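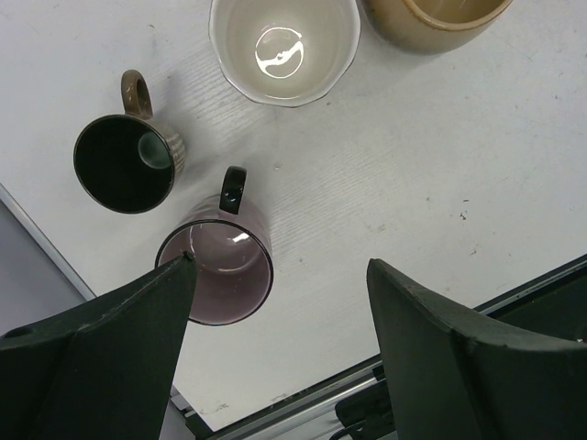

3. Materials and Setting

3.1 The drinkware

The study looked at how people group cups, mugs and bowls when they clear a table onto a tray. We wanted pieces that belong together in everyday use but do not match. A boxed set would have given the participants one obvious way to stack or line things up, and in the homes we visited for the earlier survey, boxed sets were rare. Most shelves held pieces bought one at a time or left over from older sets.

The pieces were picked by the second author from kitchens and secondhand shops in Paterson. They vary in color, glaze and wall shape. Among them are a cream bowl with a wavy rim, a brown mug with a dark interior and ribbed grooves on its outside, a mauve mug with a glossy black handle, and a tan cup with a smooth exterior. We kept mugs and bowls in the same pool, as they often end up on the same tray after breakfast or a late snack.

Handles mattered more than we had planned for. In the pilot, people turned a mug before moving it if the handle pointed away from them, and a turned mug took up a different amount of room on the tray. For the main sessions we therefore wrote down the direction of every handle at the start and again at the end. Bowls were recorded by position only.

Each piece was rated in advance for how easy it is to tell apart from its neighbors. Ratings came from the Stimstead survey panel, which returned 2,229 usable answers. Panel members saw two pieces at a time and said whether they would put them side by side on a shelf. Brown and tan pieces were placed together most often. Bowls were usually kept apart from mugs whatever their color. The full table of ratings is in Appendix B.

3.2 The table and the tray

All sessions used the same white tabletop. We chose a pale surface so that the outlines of dark and brown pieces would be easy to trace when the layouts were coded. Pale glazes were harder to trace. For the cream bowl the coders followed the shadow side of the rim first and then closed the outline by hand.

The tray has rounded corners and a brown rim. It is small for the number of pieces in a full layout, and this was deliberate. In the Tunska kitchen study (Dumitrescu and Vlad, in preparation), people given a large tray spread the pieces out and made few choices worth coding. A small tray brings out the choices: which piece goes in a corner, which handle hangs over the rim, and whether small items fill the gaps or wait until the end.

Layouts were of two kinds. In open layouts the pieces stood on the table with clear space between them. In tray layouts, drinkware and other small items were already grouped on the tray near one corner of the table, as in Figure 2. 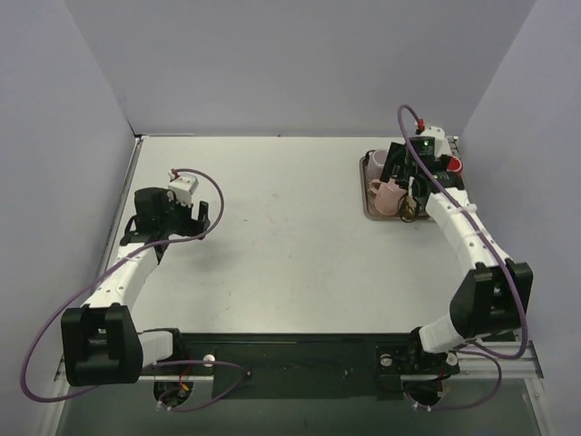 Figure 2. A tray layout, with pink mugs and small items on the tray near the back right edge of the table.

The position of the tray was changed between blocks. With the tray at a far corner, the pieces at the back are partly hidden by those in front, and taller mugs hide more than short ones. Coders marked a piece as hidden if less than half of its rim could be seen in the side view. These pieces were then checked against the view from above.

3.3 Coding

Ionuț Dumitrescu and Valentin Vlad coded the layouts separately, using the Zoltinine layout sheet with minor changes. The sheet has 12 fields for each piece, covering position, handle direction, nearest neighbor, contact with the rim and similar details. We dropped the field for saucers and added one for small items that are not drinkware.

A random set of 20 layouts was coded again in August by both coders. Most differences were over nearest neighbor, where a mug stood at equal distance from 2 other pieces. In those cases both neighbors were entered. Differences in handle direction were settled by going back to the view from above, and the agreed codes were used in all the results given in Section 4.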